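Wultik rules

The Wultik rules are a set of good-practice notes for simulated tabletop robot tasks, the sort where an arm has to pick something up and put it somewhere else. I've used them for a fair while now, so forgive me if this entry gets a bit fond in places.

Background

They grew out of a smaller checklist called Grimance, which had 11 rules and (I thought) was rather vague about lighting. Wultik has 24, and the lighting section alone takes up two pages! The tidy-up was done at Nyamweya, a small simulation workshop, and first shared one January.

Laying out the table

A starting layout should have one arm, one thing to move and one place to put it, all on a single table. The object goes within easy reach of the gripper, and the gripper must start clear of it – hovering is fine, touching is a fault. Plain shapes in strong colours are preferred. Shadows stay switched on, and the room round the table should have ordinary furniture in it.

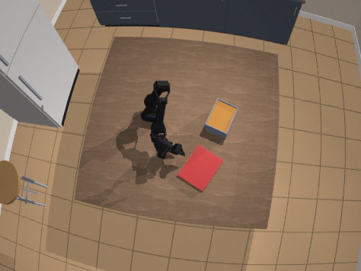 Angles and repeats

Rule 9 asks you to turn objects a little off square, and to change the angle on every run. A full set is 500 runs, and you write down the failures as well as the successes. I once handed in 58 by mistake and got a very polite note back.

Related rules

Inine covers the same ground for real arms, with much more on emergency stops and guarding. Its numbering doesn't match Wultik's, so check which one you're quoting.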